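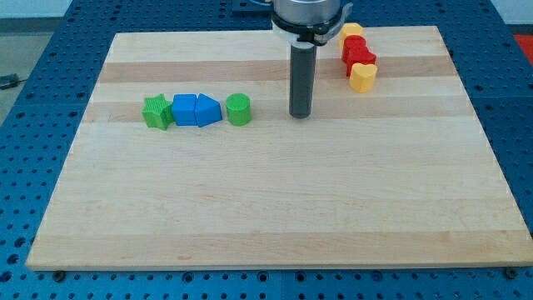 pale boards and a pinkish-brown strip, very much my colours this winter

Right, settle in with a cuppa, because I've got thoughts about the Erora nordic weekend and they won't fit in one post.

I went up for the club relays in March, the ones they moved over from Imwood after the thaw. 607 entries across all the age groups! I remember when we'd have been thrilled to fill a minibus.

The course is a 4 km loop with one proper climb, which the locals call Mosari (no idea, I asked three people and got three stories). It comes right after a fast bend, so you either carry your speed into it or you suffer in front of everyone with a cowbell.

Our under-16 girls were in ninth after the first leg and I'd quietly made my peace with ninth. Then the second skier went up Mosari like she'd left something on the stove, and by the exchange we were fifth. I lost my voice and one glove.

Rónán Moriarty had the anchor leg for the Ayala men and I've never seen anyone double pole that flat section so calmly. He was some 30 seconds down at the tag and won it by 2. Lovely skier to watch, very quiet upper body, and he stayed at the finish until the last team was in.

A word about the grooming - it was superb. They went out again before dawn and by 8 am the classic tracks were firm all the way round, even in the trees where it usually goes to sugar.

My one grumble is the wax area, which was too small for that many teams and a long walk from the start. We had kids carrying skis through the parking lot in the slush, and you could feel it in the kick afterwards. A second tent by the stadium would fix most of it.

We finished fourth with the girls in the end. They were cross about it for the length of one hot chocolate and then started arguing over who gets which leg next year.

Masters sprint results still aren't up, by the way. If anyone has a photo of the sheet for the over-50s heats, could you send it along? I'd like to know how far back I was before my brother does.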